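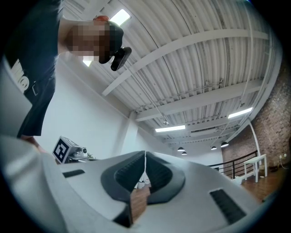 Hand-held gripper or remote control for teaching a pick-and-place task?

Posted by Nelu Radu, 5/7/20

Hi everyone! I've been reading this board since March and I'm finally ready to record my own demonstrations. The task is simple enough: pick up a spool of thread, turn it upright and set it on a peg. I want the arm to learn it from me doing it, and I can't decide how to do the doing.

Choice one is a hand-held gripper with the camera on it, so I just walk up to the table and do the job with my own hand. Choice two is driving the arm itself with a controller from across the room. I tried the controller for an evening and managed 20 decent runs before my thumbs gave up. A friend says I'll need 700. Is that number real? And does it matter that I move a lot faster by hand than my arm ever could?

One more worry — my place is tiny, and I end up leaning right over the work. Will my head and shirt in the picture ruin things?

Titilayo Danladi

Oh, hand-held, for sure! I started out on remote control too, and my spool runs (mine were bobbins, close enough) were full of little stops where I was hunting for the right stick. The arm learned the stops! It would hover over the bobbin for two seconds, just like me. Once I switched to the hand-held gripper I got more done in one afternoon than in the whole week before.

On speed, slow down near the grab and near the peg, and move normally in between. Don't creep through the whole thing. Check the top speed of your arm and stay under it, because a path the arm can't keep up with won't play back well no matter how pretty it looks in your hand.

Also stick a square marker on something that doesn't move, a box at the back of the table is fine, and keep it in view when you start. My setup uses it to work out where the gripper is. If yours finds its position some other way, skip this. Print it on matte paper! Mine was glossy and the ceiling lights wiped out one corner.

As for 700, I got my first working bobbin pick with way fewer, but only from one spot on the table. Moving the bobbin around is what eats up the runs. I'd record a small batch, train, see where it misses, then record more of exactly those spots.

Kvido Hrnčiar

remote. you see what the robot sees and you can't make a move it can't make. with hand-held I lost a third of my takes to wrist angles the arm won't reach

Aminu Ibrahim

Both of them have a point, but Kvido's problem can be fixed. Before recording anything, put the arm through its reach and tape off that area on the table. Then do all your hand-held runs inside the tape, with your elbow kind of where the robot's elbow would be. It feels silly for the first 8 runs and then you stop noticing. I also keep a few remote runs for the very last part, setting the spool on the peg, where I want the real arm's own wobble in the data.

Leaning in: I get my own head and shirt in my takes too, and my Prondau arm still learned to pour beans. What did hurt was my free hand. I kept steadying the cup with it without thinking, and of course the arm has no second hand to do that! Put it in your pocket.

Change your shirt between sessions, by the way, and move the stuff at the back of the table now and then, apart from the marker. Delete the runs where you fumble and then save it by luck. Keep the ones where you miss, back off and try again on purpose, those are gold.

Nelu Radu

Thank you all, this is great! Taping off the table tonight. I'll start with the hand-held one and post what happens with the peg, and Titilayo, what did you use to hold your marker flat?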